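Category: Fundraising News

The Podwood appeal for the Drostlow stroke unit closed on 29th June with 1,821 donations recorded. Of these, 1,039 came through the online form and the rest by check. Gift receipts for both groups have now been issued.

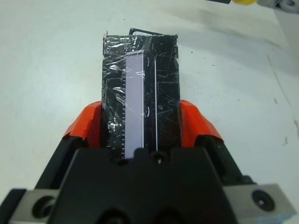
Wrapped in clear film.

Money raised is held in a restricted fund and can be spent only on bedside monitoring and family support at Drostlow. The Begum Trust will match the total once the audit is signed – we expect that in March. 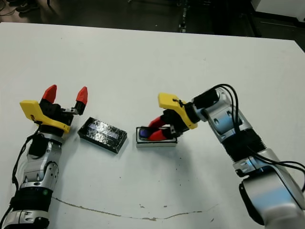
Donors who gave by check should allow 30 days for the payment to clear. Gifts in kind for the raffle are logged apart from cash and do not count toward the match. Pack each prize in a plain box, like the black one on the white table, and tape the donor form to the lid. Boxes without a form cannot be entered in the draw.

Two collection points are open, both at the Pakenmont office. Use the side entrance for anything heavy. 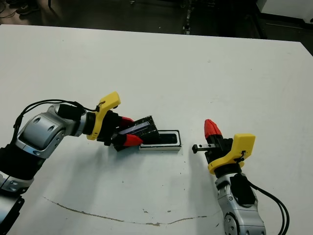
Changes to Monthly Giving

Monthly gifts will be collected on day 2 of each month. Existing bank instructions stay valid – no new form is needed unless the amount changes.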